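Network and desk support person wanted, Kulotia house (part time, could grow)

Last updated October 10, 2022

Hello. We need someone. Kulotia is a housing advice charity over three floors of an old shop building and our Wi-Fi, phones and cabling are all a bit of a muddle. Job is 3 days a week to start. Read the lot before you write in please, I get a lot of emails asking things that are in here.
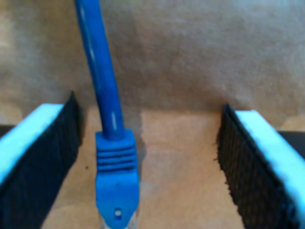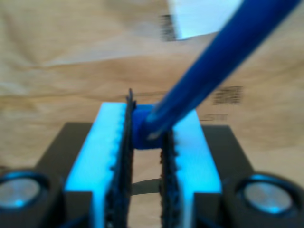 Who we are. Advice on rent arrears, repairs, eviction notices, that sort of thing. Drop-in on the ground floor, phone line on the first, back office and the finance lot up top. 76 staff on the books, most of them part time, so never all in at once. Last year the phone line took 3513 calls and a fair few of those dropped halfway through, which is horrible for someone ringing about a bailiff letter. That is the main reason this post exists.

What you'd be doing

Mornings are mostly desk support. Passwords, printers, the scanner on the first floor that forgets its address. Setting up laptops for new starters and getting them back from leavers (harder). Showing people how to transfer a call without cutting it off. Showing them again.

Afternoons are meant to be kept for the network. We have over 600 ports and patch points recorded in a spreadsheet left by our last contractor and I would trust perhaps half of it. Labels have fallen off. Some runs go to a cupboard which was plastered over in the refit. We want the whole thing traced, tested and written down so that the next person isn't starting from nothing. Take your time over it. I'd sooner have one floor done right by April than three done badly.

Also:
- moving the phones over to the new system, Skitance, with help from their people for the first few weeks
- keeping the public Wi-Fi in the drop-in seperate from ours
- ordering bits. Small budget, you can spend up to £600 a month without asking, above that come and see me
- the booking screens in reception, made by Wevolico, which freeze. Their support line is decent, you'd be the one ringing it
- cover at the Hutchins Road outreach room one morning a fortnight. Bus goes from outside our door

No on-call. If the internet goes down at nine at night it stays down till morning. We did try a rota once and it made everyone miserable.

What we'd like from you

You've looked after a small office network before, paid or not. A school, a church, a shop, your uncle's garage, fine. You can make off a cable and test it and you know what you're looking at in a comms cabinet. You can talk to an upset person in the corridor without being short with them, as the way to the first floor cabinet goes through the waiting area and people will ask you things. You can write a note that somebody else can follow.

Nice to have but don't worry – any VoIP work, any second language, a driving licence, knowing your way round a case management system.

We don't ask for a degree. Certificates are good, bring them if you've got them, but two of the best people we've had here didn't hold any. If you've been out of work for a while, or you've got a gap, or you came to this from something else altogether, put it in a line and move on, it won't count against you.

You'll need a basic DBS check which we pay for. And the right to work in the UK, sorry, can't sponsor at our size.

Hours and pay

21 hours a week, three days, you pick which with a bit of give and take. One of the three has to be the day of the team meeting, which moves about. Pay is on our support scale, point depends on experience, and I'll send the scale to anyone who asks. Pension after three months. Holiday is 28 days plus bank holidays pro rata. Bike storage in the yard, no parking at all. Kitchen is OK. Heating is either on or off.

The building: ground floor is level access and there's an accessible loo. No lift to the upper floors, and the main cabinets are upstairs. If stairs are a problem please still get in touch, Zewditu has an idea about splitting the post with a desk-only half and we'd want to talk it through with you.

Some of the work is up ladders and under desks. You don't do ladders on your own.

Who you'd work with

You'd report to me, Horácio Leitão, I run the office side. Not technical beyond turning things off and on. Day to day you'd see more of Zewditu Ayele, who manages the advice line and knows exactly which desks have the bad phones, ask her, she has a list. There's an outside firm for servers and backups and that carries on as it is, you won't be expected to do there job as well.

Contract is a year in the first place. Funding for a second year is applied for and we'll know in April. If it comes through the plan is to go up to four days.

How to apply

Two sides, no more, sent by email. Tell us about a network or a set of kit you've looked after, what was wrong with it and what you did. Plain words. Don't send a CV template with the skill bars on. Two people who can speak for you, one can be from outside work. Say if you need anything for the interview, large print, a particular time of day, someone with you.

Interviews are in person, about an hour. Half is talking to me and Zewditu. The other half is practical – make off a cable end, find a fault on a short run we've set up, then explain it to one of the advisers who'll know nothing. Tools provided, bring your own crimper if you're fond of it. We pay your bus or train fare, keep the ticket.

We'll reply to everyone. Might take a week or two, there's only me on it. If you want a look round first just ask, after three o'clock is best when the drop-in has shut.

We've no closing date as such. When we've got enough good ones we'll stop, so sooner is better.

Comments (4)

Marnie_T
Is the year fixed or can you be let go before? Asking for my son, he finished his college course in the summer and has done cabling with his cousin.

Horácio (Kulotia)
Three month probation then a month's notice either way. Cousin counts, tell him to write in.

oldpatchpanel
I worked in that building when it was the carpet shop. If it's the cupboard I'm thinking of there is a hatch from the yard side, behind the bins. Might save you knocking the plaster off

deb w
can the three days be school hours? 21 hrs wouldnt fit but could do it over four

Contact: Kulotia office, ground floor reception or the email form | © Kulotia 2022 | Back to top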